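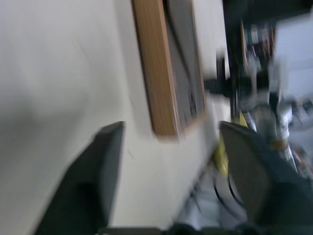 Hescombe, August 19, 2020: The distributor Jernness has confirmed that its winter drama Plarkudier will remain in regional cinemas for a further 7 weeks, following stronger admissions than the company had forecast for a reduced-capacity season.

In an interview at the company's Hescombe office, Jernness's head of theatrical distribution said the film had opened in July with expectations "set deliberately low". Seating limits meant that few sites could sell more than half a house.

"We had budgeted for 300 sessions across the whole run," the distribution head said. "We passed 600 last weekend, and the final count was 602. Exhibitors asked for the extension before we had offered it."

Asked whether the result would alter the company's release program, the distribution head was cautious. The Nazari, a single-screen cinema that has favoured Australian titles for many years, accounted for a considerable share of the takings, and its audience could not be treated as typical.

"One theatre with a loyal membership can flatter the figures. We would want to see the same behaviour in the larger centres before moving any dates."

The company will honour existing terms with exhibitors throughout the extended season. A decision on home release has been deferred until the theatrical run closes.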